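Wartung gehört in den Arbeitsplan

Wer eine Greiferstation plant, rechnet mit Taktzeiten, Stellfläche und Anschaffungskosten. Die Pflege der Greifer taucht in den Unterlagen meist erst dann auf, wenn ein Finger klemmt. Am Standort Osadero haben wir das lange ebenso gehalten, und wir halten es heute für einen Planungsfehler. 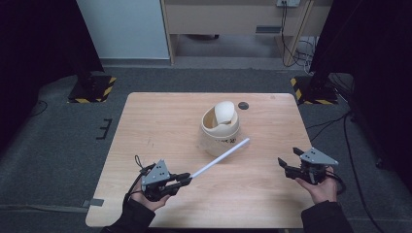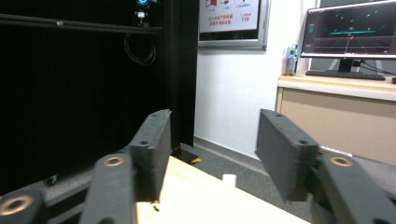
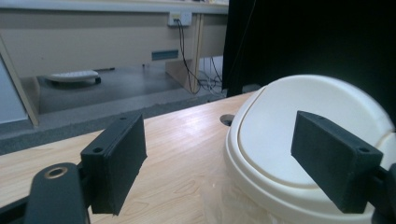 Henrike Vossbeck
Leiterin Instandhaltung, Barta, Standort Osadero

Handgeführte Greifer gelten als anspruchslos. Sie haben kein Fundament und keinen Schutzzaun, und wer sie zum ersten Mal in die Hand nimmt, greift nach wenigen Minuten sicher zu. Gerade diese Einfachheit verleitet dazu, die Mechanik zu unterschätzen. In jedem Finger sitzen Gelenkglieder mit Gewindeeinsätzen, auf den Backen Schraubverbindungen, und jede davon kann sich setzen. Lockert sich eine, so schließen die Backen schief. Der Bediener gleicht den Versatz unwillkürlich mit dem Handgelenk aus und bemerkt ihn deshalb als Letzter.

Im März haben wir für unsere Geräte einen festen Rhythmus eingeführt. Nach 3.000 Greifvorgängen wird jedes Paar aus dem Betrieb genommen, unabhängig davon, ob eine Störung gemeldet wurde. Geprüft werden die Parallelität der Backen, der Sitz der Einsätze, das Spiel in den Gliedern und die Zugentlastung der Kabel. Anschließend folgt ein Probegriff an einem dünnen Stab und an einem leichten Becher. Der Stab verrät einen schiefen Schluss, den man am Becher leicht übersieht. Die gesamte Prüfung dauert 18 Minuten je Paar.

Gegen diese Regelung ist eingewandt worden, sie binde Fachpersonal an Geräten, die offenkundig funktionieren. Der Einwand ist ernst zu nehmen. Bei bis zu 220 Prüfungen im Jahr kommt eine Stundenzahl zusammen, die an anderer Stelle fehlt. Im Projekt Plukix mussten wir jedoch ganze Arbeitstage wiederholen, nachdem eine einzelne lose Backe über Wochen unbemerkt geblieben war. Dieser Aufwand stand in keinem Budget und ließ sich auch keiner Kostenstelle zuordnen.

Schwieriger ist die Frage der Zuständigkeit. Solange die Prüfung »nebenbei« erfolgt, hängt sie von der Gewissenhaftigkeit Einzelner ab. Wir plädieren dafür, sie als eigenen Vorgang im Schichtplan zu führen – mit Zeitansatz, Unterschrift und dem Recht, ein Gerät zu sperren. Dieses Recht muss auch dann gelten, wenn ein Liefertermin drückt.

Auch von den Herstellern ist mehr zu erwarten. Das Handbuch zu unserer Baureihe Inum umfasst 77 Seiten, nennt aber kein Anzugsmoment für die Backenverschraubung. Wir haben den Wert selbst ermitteln müssen. Andere Betreiber werden dieselben Versuche angestellt haben und zu abweichenden Werten gelangt sein. Ein Austausch darüber wäre einfach zu organisieren, und wir sind bereit, unser Prüfblatt dafür offenzulegen.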